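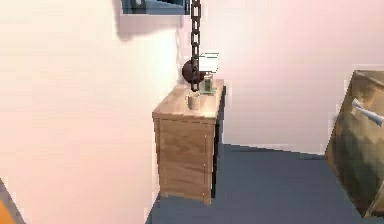
How long does it take to unpack after a move?

Most people I know were done in a month. I have been in this apartment for 11 weeks and I am still drinking coffee out of a measuring cup.

February 16, 2001

I moved to Drurley in the winter on purpose. The rents are lower and the landlords are sadder. I hired Hevow, which is two men and a truck with a different company's name painted over on the door, and they had all 40 boxes up the stairs before lunch. I was so impressed that I tipped them too much and then couldn't find my wallet for six days. It was in a box marked LINENS. There were no linens in that box.

My labeling system was sound at the start. The first boxes have a room, a list of contents and, God help me, a color code. By the last night I was writing things like STUFF and MORE and, on one of them, just a question mark. I have not opened that one. I feel we understand each other.

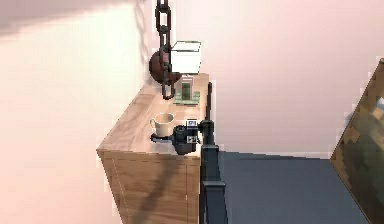 Ball, chain, cabinet.

The kitchen came first, since everyone tells you to do the kitchen first. I did half of it. I own two colanders, it seems, and no can opener. I bought a can opener at the hardware store on Khurana Street and then found the old one wrapped in a sweater, so now I own two of everything except coffee mugs. The mugs were packed by me personally, very carefully, and have not been seen since.

Then there are the books. I had a plan to get rid of a third of them before I left. What I did was sit on the floor of the old place and read the first chapter of most of them, and then pack them all. The mover who carried them up asked if I was a teacher. I said no, and he looked at me as if I had done it to him for fun.
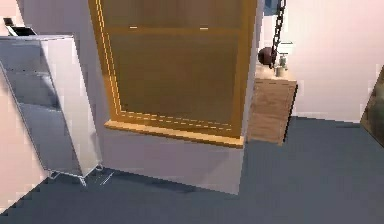

I should say that I've read the advice. There's a pamphlet from the Parer storage place that says to unpack one box a day, every day, no exceptions. I lasted until day four, which was tax papers from a job I left years ago. I read those too. I closed the box back up and taped it, with new tape, and I have to say it looked better than it did when I got here.

My sister's theory is that anything still in a box by May can go out to the curb without being opened. I told her that was barbaric. Then I spent an evening trying to name one thing in the hall boxes that I missed, and I came up with the mugs and a stapler.

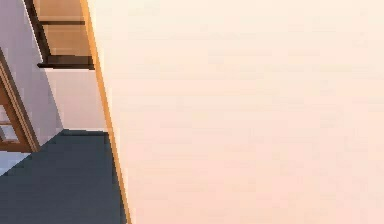 Peach going on cream.

So the deadline is May. I've written it on the side of the question mark box, in the correct color.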